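Gripper Technician (Hand-Held Units), Brarix
Part time, 18 hours a week, start in June
Posting 451

Brarix keeps a pair of hand-held grippers in working order, and has kept them that way so far mainly through the stubbornness of Gilberto Nina. Gilberto would like to take a vacation. We are looking for a second technician so that he can.

The pair is known in-house as the Arango. Left and right are built to the same drawing and behave like siblings, meaning one of them is always fine and the other one has a complaint. You will learn which is which by your second morning, and then they will swap.

What the job is

You set the pair up at the start of a session, check it between rounds, and fix it when it sulks. Most of the work is done with a hex key and a clean rag. Before each session you go over the screws on the plates, open and close the jaws 50 times, wipe the finger pads, and run the pick check on flatware. We use flatware because a spoon handle is thin, smooth and unforgiving, and because every house we work in has some.

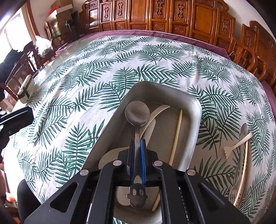
Pick check at the tray, spoon held by the handle.

If the spoon rolls in the fingers, you look at the pads first. If the pads are good, you look at how the fingers meet. If the fingers meet properly, you look at your own wrist, and we ask that you do this before filing a fault report. The fault log has several entries that should have been filed under "wrist."

After the single check comes the pair check: metal in one gripper, wood in the other, both held for a slow count while you watch for creep. A pad that is happy with steel can still let a chopstick slide. Worn pads come off and new ones go on in sets, both fingers at once. Replacing just one is how we got the week Gilberto still refuses to discuss.

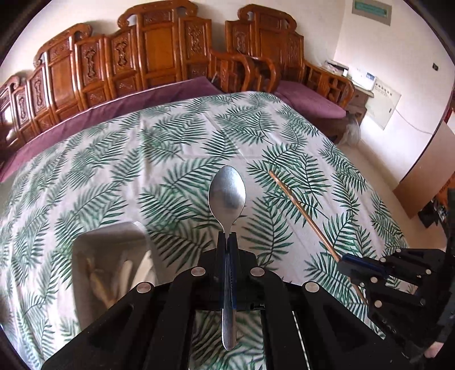
Pair check: spoon in one gripper, thin wooden stick in the other.

You will also write things down. The log is called Hinatus, for reasons that left with the person who named it. It wants the date, the unit, what you touched and how it felt afterward. "Fixed it" is not an entry. "Left finger shimmed, closes square, slight click at full open" is an entry, and people here will think well of you for it.

What we'd like you to have

Steady hands and some history of repairing small mechanisms. Bicycles, sewing machines, cameras and locks all count. A degree doesn't hurt, but it has never tightened anything.
The habit of putting screws in a dish.
Comfort working in other people's homes, on whatever table or bed is offered, and leaving it as you found it.
A driver's license. The kit case is heavier than it looks, and it looks heavy.

What we offer

Hourly pay, paid travel between sites, your own tool roll, and 2 weeks of shadowing Gilberto before you go out alone. He explains things once, well, and then again with more sighing.

To apply

Send a short letter to the Brarix workshop, marked Posting 451, by March 23, 2026. Skip the cover-letter language and tell us about one thing you repaired, what was wrong with it, and what you tried first that didn't work. Shortlisted applicants will be asked in for a paid bench trial with one gripper, one spoon and a fault Gilberto has picked out personally.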